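Trotham Tape Echo Sample Library
by Jellido

Format: 24-bit WAV, with instrument patches
Delivery: Download
Current version: 4

Overview

Trotham is a library of sustained tones, loops and short musical fragments, all of them run through tape before they reached the computer. The sources are reed organ, upright piano, bowed guitar and a small analog synthesizer. Each was recorded dry in one room and then sent out to reel-to-reel machines at two speeds. The library is meant for ambient music, slow electronic pieces, film cues and sound design.

The recordings were made by Golnar Rostami over one November and edited the following winter. Simin Salehi played the reed organ and most of the piano parts, and programmed the instrument patches.

What is included

The full library contains 500 audio files and 82 instrument patches. The files are sorted into folders by source, then by key, then by length. File names give the source, root note and tape speed in that order, so they can be searched from inside most audio programs.

Organ: long single notes and open fifths, with the bellows noise left in. Soft and full versions of each note.

Piano: single notes, slow two-note figures and a set of pedal-down resonances with the hammer attack trimmed off.

Guitar: bowed notes, harmonics and scraped strings. Most of these have no clear pitch and are grouped by density.

Synthesizer: drones and slow filter sweeps. The sweeps are cut to loop without a click at any tempo.

Room and machine noise: 23 files of hiss, motor hum, splice pops and empty room. They can be layered under clean recordings or used alone.
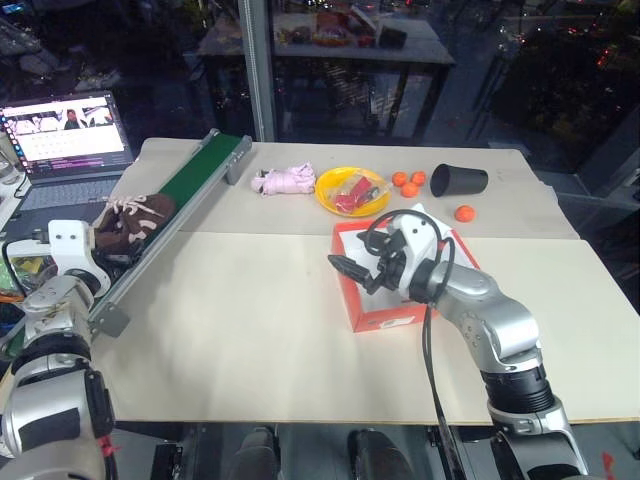

Brown shoe with white laces on the green conveyor belt.

Sound

The tape gives the sustained notes a slow drift in pitch. On the faster setting this is slight, and the notes can be played in chords without sounding out of tune. On the slower setting the drift is wider, the top end is darker and the hiss is easy to hear. Both versions of every pitched sound are supplied, and the patches let you fade between them with the mod wheel.

No reverb has been added to the source files. The patches have a reverb control that is off when they load. Levels were matched by ear between folders, so a quiet organ note will still be quieter than a full one, but you shouldn't need to reach for the fader when you change instruments.

Patch controls

Each patch opens to a single page with the same controls in the same places.

Speed: moves between the fast and slow tape recordings.
Wear: adds short dropouts. At the lowest setting it does nothing. Past the middle it becomes part of the rhythm.
Noise: sets the level of hiss under the note. It follows the note length and stops when the note is released.
Start: moves the point where playback begins. Useful on the piano files if you want more of the body of the note.
Reverb: size and amount.

All of them can be assigned to a hardware controller. Assignments are saved with your project.

Installation

Download the installer from your account page and choose a folder for the audio files. They can be kept on an external drive. If you move the folder later, open any patch and it will ask for the new location once.

If you only want the WAV files, pick the audio-only download. It has the same folders and leaves out the patches.

Updating from an earlier version

Version 4 is free to owners of any earlier version. It adds the scraped guitar folder, replaces the lowest octave of the organ and fixes a loop error in the synthesizer sweeps. Projects made with version 3 will open with the new organ notes. To keep the old ones, copy the previous organ folder to another place before you install.

License

One purchase covers one user on as many computers as that person owns. You may use the sounds in released music, film, games, radio and live performance with no further payment and no credit required. You may not resell or share the files as samples, either as supplied or lightly processed. Loops may not be released on their own as finished tracks.

Refunds are not available after the files have been downloaded. A short demo folder with sounds from each source can be downloaded free from the same page, and it uses the same license.

Related products

Badwood: prepared piano and struck wood, recorded close.
Lambert: choir vowels and breath sounds, with the same patch layout as Trotham.
Trotham and Lambert Bundle: both libraries in one download.

Page updated 3/16/23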